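Keys, clips and a red mat: what I did for my workspace project

Project report, spring term
Module: Everyday Objects and Where They Live

Why I picked this

I lose things. Small things mostly, keys worst of all, and when our tutor asked for a project about an everyday object and the surface it sits on, I knew straight away what mine would be! My question was a plain one: does the colour of a table covering change how quickly people spot and pick up a small object lying on it? I had read plenty about kitchen worktops and desks but hardly anything about keys, so I thought I'd have a go.

I did the whole thing in the Bruvix workshop, which students can book after 4 pm if the evening classes aren't in. It has white walls, exposed beams up in the ceiling and pendant lamps, and I liked working there a lot more than in the library (warmer, for a start). The big red sheet went down on the work surface and stayed there all through March.

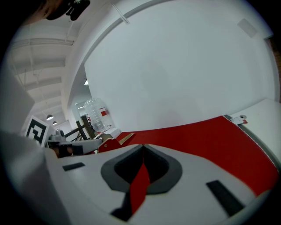 I had a budget of 59 pounds and spent most of it on coverings. Besides the red one I tried a grey felt called Plistura and an oilcloth with a pattern of tiny leaves, which I bought because it was pretty and regretted by the first afternoon. Things simply vanished on it. I also borrowed a box of odds and ends from home: keys, hair grips, buttons, a thimble, two old coins.

How I did it

Each go was the same. I put one small object down while the other person looked away, said "now", and started the stopwatch. They found it, picked it up and I wrote down the time. I did 100 goes on each covering, spread over several weeks, and typed everything into a spreadsheet I named Osman after my gran's cat -- no deeper meaning, sorry.

Keys were the ones I cared about. A brass-coloured key on red is lovely to look at, and it was found quickly nearly every time, whichever way round I laid it. Picking it up was another matter. A flat key on a flat covering is a fiddly thing, and people kept pushing it along until it tipped up. The felt was better for that, as it gives a bit under your fingertips.

What I'd change

I should have sorted the lighting out properly. Some goes were done in late daylight and some under the lamps, and I didn't write down which until far too late. I also wish I'd kept to keys and left the buttons alone, because they rolled off and I spent ages on my hands and knees looking for them.

My tutor suggested the Tratitix method for scoring how awkward a pick-up is, and I did use it for the last two weeks. It's a simple scale and it made my notes much easier to read back.

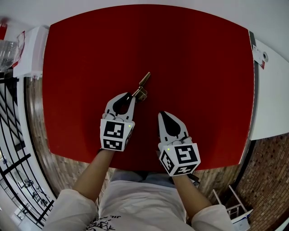
Where it goes next

I'd like to try a red felt, obviously! I've put my name down for the workshop again next term, and I want to do the same test with a tray that has a raised edge, plus a proper column in the spreadsheet for which lights were on.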